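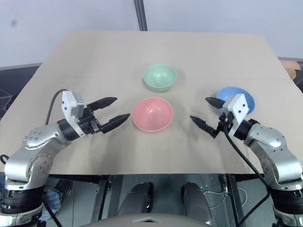 Two-arm bowl stacking, right arm keeps clipping the blue one

Flivville Shared Shop board > Builds in progress

gullby_garage
July 13, 2023
OK so the pair is finally up and running on the big beige table and I'm having way too much fun with it. Both arms home, both grippers open and close, and I can teleop the thing into nesting the pink and green bowls if I go slow and hold my breath. What I can't get is the blue one. Parked off to the right like that, the right arm has to fold back on itself to get at the rim, and I lose sight of the bowl behind the bracket right when I need to see it. Last night I got it 2 times in 20 tries. Anybody been through this? I'd like to have it going by the open house in September.

tworedwires
Nice!! Love seeing these side by side. Is the view in your pic what the policy gets too or do you have wrist cams as well? If it's the head view only, I'd say that's your whole problem. You can't grab a rim you can't see.

gullby_garage
Head view only for now. Wrist cams are on the list, but the list is long and my wallet is short.

Barredo
I'm going to disagree with wires. I ran one head camera for a whole winter and stacked cups fine. Your problem is where the bowl starts. Slide the blue one toward the middle, get that reliable, then walk it outward a little at a time. You're starting with the hardest spot on the table.

tworedwires
Sure, and cups are tall. A bowl rim from up high is a skinny little line, and that white bracket is sitting right on top of it. Moving the bowl in just hides the problem until he moves it back out.

Barredo
She, I think? And no, it tells you whether the problem is the camera or the reach. That's worth an evening.

gullby_garage
She, yes, hi, Rowena Panganiban, I'm the one always hogging the good vise. I'll try both, no need to fight over my bowls (fight a little, it bumps the thread).

flurov
Can we talk about the cables? The one on your right arm comes down across the front edge of the table and doubles back by the forearm. Mine was routed like that and every time the wrist rolled it tugged just enough to throw the fingertips off. I chased that for weeks thinking it was calibration. Velcro it along the link and leave a fat loop at the wrist.

gullby_garage
Oh no. That could be it, the misses are always off in the same direction. Zip ties OK or does it have to be Velcro?

flurov
Velcro. You'll be redoing it.

nineteen_teeth
Dumb question, how hard are you squeezing? I crank mine down to 40 percent for anything round, otherwise the pointy fingers just squirt the bowl across the table. Grippy tape on the inside of the tips helps a ton too.

gullby_garage
Not dumb, I never touched it from the default! Will turn it down tonight.

Barredo
Tape yes, but do one thing at a time or you won't know what fixed it.

gullby_garage
Update: rerouted the right cable, turned the squeeze down, did NOT do one thing at a time, sorry Barredo. 19 grabs out of 20 with the blue bowl moved in toward the center. Out in the old spot it's still pretty sad, it gets the rim and then drops it on the way over.

tworedwires
So, wrist cam.

Barredo
So, walk it outward like I said.

flurov
How's the left cable look?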